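Work and Automation, Week 6: Who Folds the Shirts?
Handout to go with Thursday's lecture
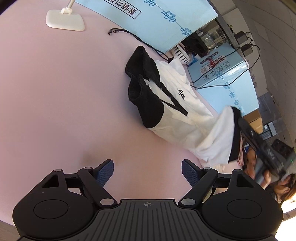 OK, so last week we left off at the Asholm returns center with a question I promised to come back to: if a machine is going to learn a job, who teaches it, and what does that do to the teacher's own job? I've cleaned up my notes a little for this one, but they're still notes, so forgive the jumps.

Quick recap for those who missed it. Asholm handles clothing returns for a bunch of online stores. Stuff comes back in a bag, somebody opens it, checks it, straightens it out, folds it, bags it again. There are 48 people on the floor across two shifts. The company wants robots to take over part of the folding, and the way they're going about it is by having people do the task themselves with hand-held grippers, over and over, so there's a record of how a person moves when the tool in their hand is a pair of padded fingers and no thumb.

I tried it when I visited and wow, I was bad at it! You pinch a hem with one gripper, you reach for a shoulder with the other, and the fabric slides away from you. Loan Mạch, who had been folding at Asholm for years before she switched over to this, told me her first week felt like "eating soup with a shoe." By April she was the fastest on the team (and yes, she did beat me, by a mile).

Why clothes are so hard

We talked about this in Week 3, but it matters again today. A box has the same shape every time you pick it up. A shirt doesn't. It bunches, the sleeves end up under the body, a collar can look a lot like a cuff. People on the floor sort this out by feel, usually without being able to tell you how. Danica Perić, one of the shift leads, calls it "finding the corners," and when I asked her how she finds them she laughed and said you just give it a shake.

Keep that shake in mind! It's what the reading calls tacit knowledge, and it's the thing a written job description leaves out. Nobody's pay grade at Asholm mentions it.

What changed for the people

I interviewed folks in three different spots, and they don't agree with each other, so please don't go looking for one tidy answer.

The demonstrators. There are 14 of them, all former folders. They get a small raise and they sit down more. On the other hand, their wrists get sore from the grippers in a way they didn't before, and the target is 60 good folds a shift, where "good" is decided by someone else looking at recordings later. Loan likes the work. Rok Delić went back to regular folding after a month. He said he missed talking to people while he worked, and he hated having to redo a fold because he'd gone too fast.

The regular folders. Mostly curious, some worried. What bothered them most was finding things out late. The first notice about the project was one sheet by the break room door, and it used the word "efficiency" four times and the word "jobs" not at all.

The managers. Dorota Makowska was very open with me. Her plan is for the robots to do the plain T-shirts and for people to keep the knits, the linings and anything with straps. She wants 3000 recorded folds before they even test a machine on the line. I asked what happens to headcount after that and she said she didn't know yet. I believe her, but "I don't know yet" is a hard thing to hear when it's your rent.

Two terms you need for the essay

Task shift: part of a job moves to a machine and the person's remaining work changes. Think of Dorota's knits.

Skill capture: what a worker knows gets recorded and the company keeps it. Eleni Bošković's chapter asks if workers should be paid for that separately, the way a musician gets paid again for a recording. I lean toward yes, but I've had good arguments with students who say the raise already covers it, so push back if you disagree.

For next time

Read the Bošković chapter, the second half especially. Then pick a job you've had, any job, and write one page on the part of it you couldn't have explained to a new person on day one. Babysitting counts. So does scooping ice cream. Bring it on paper, please, we're going to swap them.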